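Small clothes, big table

I have strong feelings about folding children's clothes, and after two weeks of doing it the new way I can't keep them to myself any longer. My sister has already heard all of it. Now it's your turn!

Some background. We moved to Grosach in October with a four-year-old, a cat, and what felt like 800 pieces of clothing smaller than my forearm. For years I folded on the bed. You know how that goes: you start with the towels because they're easy, the pile slumps, the cat gets in it, and by bedtime you are shoveling everything into a basket and calling it done. I did that for so long that I thought I hated folding. What I hated was bending over a mattress.

So now I fold on a table. That's the whole revelation, sorry if you expected more. A flat, hard, pale surface at hip height, with enough room that the shirt you're working on doesn't touch the pants you haven't gotten to. Pale matters more than I would have guessed, by the way. A red shirt on a cream table is just easy to deal with. You see every edge and every crooked sleeve.

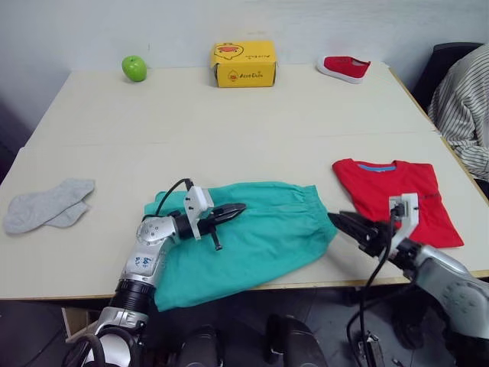 My order goes like this: T-shirts, then socks, then pants. T-shirts first because they give you the most for the least work. Face down, smooth it out with both hands (really press, it helps so much with cotton), bring one side in with its sleeve, then the other side, then bottom up toward the collar and flip. If the collar ends up on top and in the middle, you did it right. I love a shirt with a contrast collar for this, a bit of blue trim against red or whatever it may be, because in the drawer that strip of color is all you need to tell which shirt is which. My kid can find the one she wants without pulling out all the others. Mostly.

Socks I have gone back and forth on forever. I used to ball them, one cuff pulled over the other, and my mother still does, and her socks are fine. But little kids' socks have hardly any stretch to spare and I swear the balled ones end up with one saggy cuff. These days I lay one on top of the other and leave them flat, or give them a single fold if the drawer is getting full. They slide around a bit. I've made my peace with it. I did buy a divider from Clalo, the fabric kind with 7 slots, and it's great for socks and useless for everything else I tried in it (underwear: no, tights: absolutely not).

And then there are pants. Thin, floppy, elastic-waist pants, the kind kids live in. I have two methods and neither one is perfect. The waistband wants to gather itself up, so the top is always narrower than the bottom, and the legs slither away from you the second you let go. Half the time a leg goes over the front of the table and tries to take the rest with it.
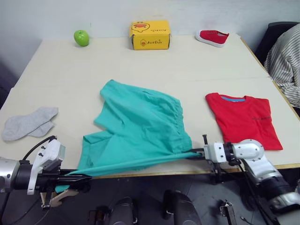 What works best for me is to ignore the legs completely at first. Find the waistband, hold it at both ends, and give it a gentle pull so the gathers even out. Then lay that part down and only then go looking for the hems. Match one leg on top of the other, tuck the pointy bit of the seat in so you have a straight line, and fold up from the ankle in thirds. If the fabric is very light I go in half one more time so the bundle has some weight to it. A packet like that will stand up in a drawer. It won't look as crisp as a shirt, and I've stopped expecting it to.

I also tried rolling, since everyone in the comments on my drawer post told me to roll. I gave it a fair shot! It was lovely for the suitcase when we went to the lake, and in the drawer it lasted until the first morning someone was looking for her other leggings. So rolling is for travel in this house now.

A few other things that have made this more fun than I thought laundry could be:

Do it in tiny batches. I take one outfit or so to the table at a time, a top and a bottom and the socks, and it takes me 5 minutes with a cup of tea going. The big Sunday-mountain style of laundry was what wore me out.

Let the other stuff stay. I used to clear the table completely before I started, and then half my energy went into finding somewhere to put the fruit and the toys and the shoe. Just push it all to the back against the wall. An apple and one small sneaker aren't hurting anybody, and you only need the front half anyway.

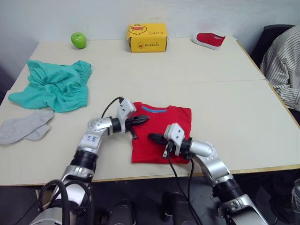
Keep finished things where you can see them. There is something so cheering about a neat little rectangle sitting there while you wrestle with the next item. I'm serious, it keeps me going through the pants.

And don't refold. If a sleeve is peeking out, it's peeking out. It'll be on a kid and covered in yogurt by nine in the morning.

I've been asked about folding boards. I borrowed a plastic one, a Zirton, and it does make very even shirts, so if you're the type who wants the whole stack to match you'd probably adore it. For shirts this small I found my hands were quicker. It also has nothing to say about pants, which is where I need the help!

Next up I want to tackle the shelf in the hallway, where hats and mittens currently go to disappear. I've got my eye on the Hashmi baskets, the low ones with handles, and if anyone has used them with wet mittens please let me know how they held up. And send me your pants methods. I will try every single one.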